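Let the Loading Dock Have the Good Cameras
December 2023

I spent two days walking the security hall in Noltberg this fall, and I came home more excited about door hardware than any grown adult should be. Cameras too, and badge readers, and one very fine intercom from Osska that I would put on my own front porch tomorrow if the building rules allowed it.

But my favorite thing in the whole place was a dull one. Prundora, which has been making recorders for longer than I have been writing about them, had a corner of its booth set aside for back doors. Loading docks, trash rooms, the side entrance where people prop the door open with a brick. I stayed there for most of an hour and asked far too many questions.

I love this! For years the trade has poured its best gear into lobbies. You walk into an office tower and there are four domes over the front desk, a turnstile, a friendly guard, a screen that takes your picture. Then you go around back and find one tired analog camera pointed at a dumpster, with a spider living on the lens. Everybody in the business knows this, and we keep on selling the lobby package.

A property manager I talk to went through her door logs for the past year. She had 3,132 entries flagged for review across her buildings, and 2,822 of them came from service doors. Most were harmless (a delivery, a smoker, a contractor with his hands full). Still, that is where the traffic is, and that is where the good lens and the good light ought to go.

The usual answer is money, and I don't buy it. She put a decent camera, a door contact and a small lamp over one dock for $1,285, wiring included. Her lobby flower contract costs more than that. And the night crew noticed the lamp right away, which pleased me more than the camera did – people who come to work at 4 a.m. deserve to see where they are putting their feet.

I'd go further. Put the two-way intercom back there as well, and make it a real one, with a button you can press while wearing gloves. A driver who can reach a person will not wander the hall looking for a signature. Half of what gets logged as a security problem is somebody who needed to ask a question.
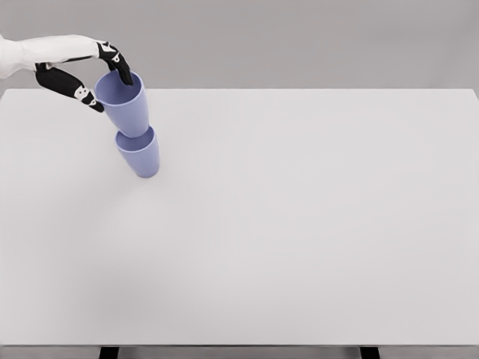

Computer rendering: a robotic hand at the rim of a cup.

There is a fair worry on the other side, and I take it seriously. Better cameras at staff doors can turn into a way to time people's breaks. So write the rule down before the installer shows up: who can look at the footage, how long it stays, and what it will never be used for. Post it next to the door. Prundora's people told me they get asked for this more and more, and I was so glad to hear it.

My own building votes on its upgrade in January. The plan has a lovely new panel for the lobby, facing the Sun all afternoon, and nothing for the alley. I'm bringing the door logs and a box of donuts.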